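Shoe rack

A shoe rack is a frame for keeping shoes off the floor, and I'm fonder of them than I probably should be! Mine gets used 365 days a year. The plain open sort has bars running between two end supports, usually in 2 or 3 tiers, and I like the sloped ones best (you can spot your pair from the hall). Closed cabinets look tidier, but I find they hold on to smells.
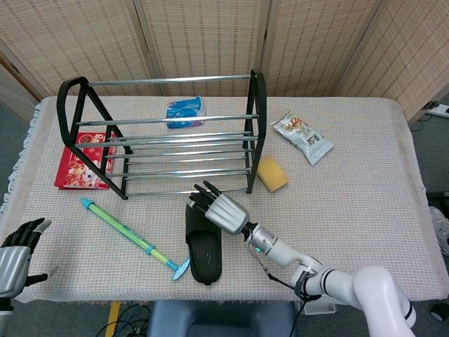 Shoe rack with black end frames and silver bars

Wipe the bars down now and then, and knock the mud off first.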